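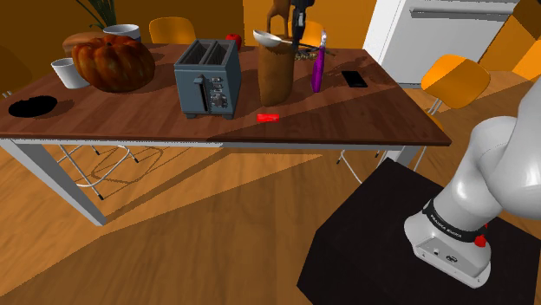 A Franka Emika arm on its pedestal beside the simulated dining table.

About Trundton

Trundton is a small research company. We study how much a robot can learn about household objects in simulation before it is tried on real ones. We started in January with one method and two robot bodies, and we still work that way.

Our method is called Altomeck. Most simulated training keeps the room tidy and changes one thing at a time. Altomeck keeps the furniture fixed and changes what is on the table, the light, the position of the robot and the robot itself. A policy trained on one arm is then scored on a body it has not been trained on.

The dining room is our main test space. The toaster, the cup and the apple come up often because they differ so much in size and shape, and a grasp that suits one is usually wrong for the others.

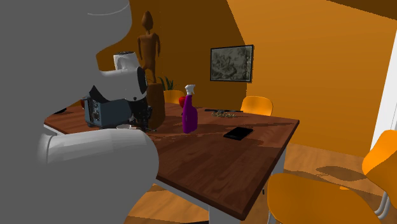 Same room, different robot: a gripper over the toaster, with a spray bottle farther along the table.

What we have found so far

Our current test set, Cordero, holds 2,968 table layouts built from 22 object types. We hold back 718 of those layouts and never train on them. On the held-back set, policies trained with Altomeck completed more pick-up tasks than policies trained on a single robot body. The gain was largest on crowded tables. On thin, flat objects there was no gain, and we are still working on that.

Simulation has limits — contact between a gripper and a smooth surface is the one we run into most. We report simulated and physical results separately and do not average them.

Working with us

We license Altomeck to equipment makers and share Cordero with university labs on request. Our physical tests are run at Prumeck, our partner workshop.

Page last updated 15/09/2025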